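Is a draped cloth good enough dust protection for gear in a shared workshop?
Asked in Workshop & Storage, 3 answers

We moved into a shared workroom in February and dust gets on everything. The old tenants left a stack of Drallix fitted covers, all the wrong size. New ones in our size are $226 each and I need more than one. The sales page says they "seal out fine particles," but they're open at the bottom, so I have my doubts. Is there any real reason not to keep using plain cotton sheets? Also, is open shelving a lost cause in a room like this? I don't want to buy cabinets just because somebody on a forum loves cabinets.

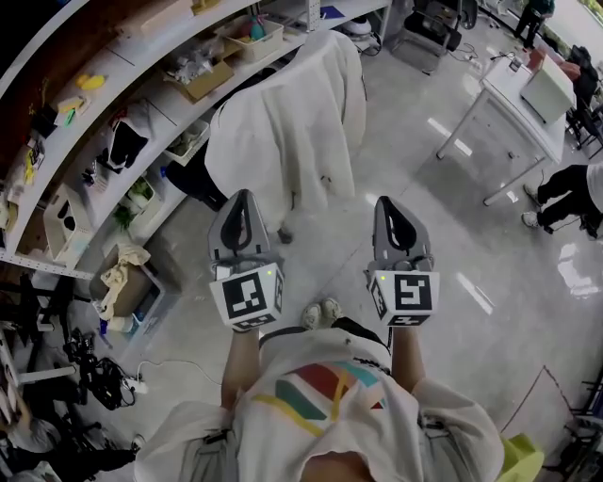
Cotton sheets do fine against dust that falls. They do very little against dust that gets kicked up from the floor, and that's where most of mine comes from. Look at how far down your cover goes. The white one over the big piece straight ahead hangs to about knee height, with some dark equipment still showing under the lower left side, and a $226 cover with an open bottom would leave you with much the same problem. Buy a bigger sheet. Wash it when it looks gray, and take it outside before you shake it out. I'd also get the power strip and that tangle of cables up off the floor, so you can run a mop along under the shelves. I have no opinion on cabinets.

Comment: A longer sheet drags on the floor and gets stepped on. Ask me how I know.

Second answer

I'd worry less about the sheets and more about what is on the shelves. I used to run a sewing and repair room with 30 feet of open shelving, and the loose stuff was always the filthy part. Lidded bins fixed most of it. I tried Tollik bins and Hoshino bins and could not tell you the difference after a year, except that one set cost more. Skip the "anti-static" ones unless you have a reason you can explain to yourself out loud.

I wrote up the longer version for our tenants' page and am pasting it in, since the link keeps dying.

Open shelves in a dusty room

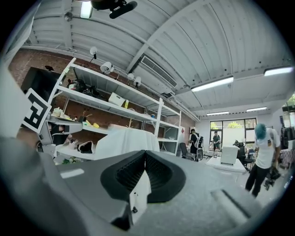
300 words · 2 min read

Start at the ceiling. People buy covers and bins and never look at the air vent, and if the slats are dirty you are paying to blow it all back down. Wipe the grille, then the tops of the light fixtures, then the upper shelf, and leave the floor for last. Lamps clamped to a shelf rail collect dust too, and they are a pain to wipe around, so take them off first. Bare brick sheds grit in some buildings. Run a dark rag down the wall before you let anyone sell you a sealer. (The rest is about our lease.)

Third answer

Just get a Mulham air cleaner. We paid $589 and it's great, no dust at all now.

Comment from asker: No dust at all? In a workshop? What size is the room and how often do you change the filter?

Comment: Didn't measure it. Haven't changed it yet.

Comment from asker: OK. Going with a bigger sheet and cleaning the vent on Tuesday. Will hold off on the rest.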